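Pamley Round Kitchen Bin, Black: Review

By Gunnlaugur Eskildsen
2018-11-05

Print | E-mail

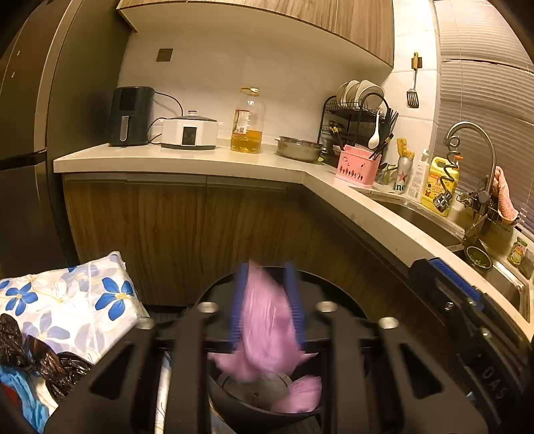 Reading time: 2 min.

I bought the Pamley in October to replace a pedal bin with a broken hinge. It's round and black, with a gray metal inner lid in the opening, and it takes up little floor in a kitchen where the counter bends around two walls.

Bags are the weak point. Pamley sells its own liners, but I use whatever is in the drawer, usually thin pink ones or plain black garbage bags. The pink ones need to be shaken open first and then pushed down under the inner lid. If you skip the lid, the bag slides in as soon as something heavy lands on it. The black ones are thicker and stay put.

Cleaning is easy. The lid lifts out and I wipe it with a damp cloth. Fingerprints show on the outside, though less than on the Zostora I had before.

I empty it every two days or so, and a full bag comes out without tearing – most of the time. I would like a handle on the back.

7 out of 10. Bought at Seneviratne in Pleltthorpe with my own money.

This site uses cookies. By continuing to browse you accept our cookie policy.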